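Zurari Robotics Club: Spring Progress Report to the Skurkik Fund
Prepared by Drita Nikolaidis, faculty adviser
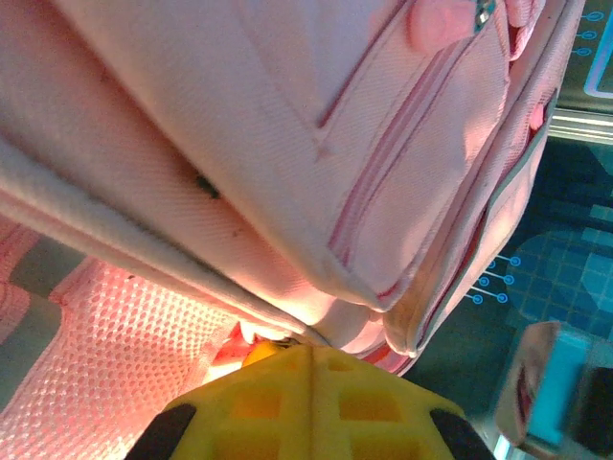

When we applied for this grant, we said the students would build an arm that could pack a school bag. The wording was mine and I stand by it, though I would now like a word with the person who wrote "pack" so casually. A bag has to be open before anything can go in it, and opening it is where most of our spring went.

Where we are against the plan

The plan had four stages: find the bag, get hold of the zipper pull, open the front pocket, put an object inside. Finding the bag is done. Getting hold of the pull is mostly done, by which I mean it worked in 27 of the last 30 tries that Zdenka Ristić logged in her notebook. She logged the three failures too, with comments I have asked her to rewrite before the notebook goes on display.

Opening the pocket is in progress. The students started by having the arm pull in a straight line, and a zipper set on a diagonal does not care for that. The arm pulled, the zipper stayed where it was, and the whole bag came along for the ride. Senad Popescu then spent two weeks on a version that follows the line of the seam in short steps and checks after each one whether the bag has moved. It is slow. On a good run it gets the pocket a little more than half open and stops, looking pleased with itself.

Stage four has not been started. I had it down for April.

What the students learned, whether or not it was in the application

Cloth is hard. The club spent last year picking up blocks, and blocks have excellent manners. Canvas folds, sags and looks different every time somebody sets it down. The first bag-finding program did well in the morning and fell apart after lunch, when the sun came in low on that side of the room and half the bag changed color as far as the software was concerned. Biljana Perić fixed this by collecting 700 more pictures with the blinds in every possible position. She has since been put in charge of the blinds.

Mesh is harder. The depth readings go straight through the holes in a mesh pocket and come back with an opinion about the table. For now the program is told to leave side pockets alone. The students consider this a cheat. I consider it a scoping decision, and have explained that they will meet the term again.

They also learned to write things down. In the fall, a change to the grip force went in without a note and cost us most of a month, during which each of them suspected the others and all of them suspected me. There is now a shared log. Entries are short and sometimes rude, but they have times on them.

Money

Spending is under budget, mainly because two sets of fingertip pads lasted longer than expected. We bought a second light, a box of spare cables, and school bags from the Stojanovska thrift store, which gave us a discount once it heard what was going to happen to them. The travel line is untouched. The Bellel meet was moved to June, and we still plan to go. Biljana Georgiou in the front office has the receipts and will send them under separate cover, in order, which is more than I would have managed.

Attendance

We have five regulars, all of whom stayed through the year. Two more came for a few sessions and left for track. One of those is back now, with a knee brace and a new interest in software.

Changes we are asking for

We would like to drop the requirement that the arm close the pocket afterward. It was a single line in the application and would take up the whole summer. In its place the students propose to open the pocket fully and put in one item, a pencil case, at the Bellel meet, in front of other people's parents. Senad wanted to offer a sandwich. He was outvoted.

We would also like to move the unspent pad money to a better bench clamp. The current one holds if someone leans on it, and the someone is usually me.

Next steps

Before the meet, Zdenka will retest the zipper grip on bags the program has not seen before. Senad will work on the second half of the seam, where the pull keeps slipping near the curve. Biljana Perić will start on placing the pencil case, using a pocket that a human being has opened in advance. We meet at 3:30 and finish when the building alarm says so. Visitors from the Fund are welcome, and may bring a bag they do not mind losing a zipper on.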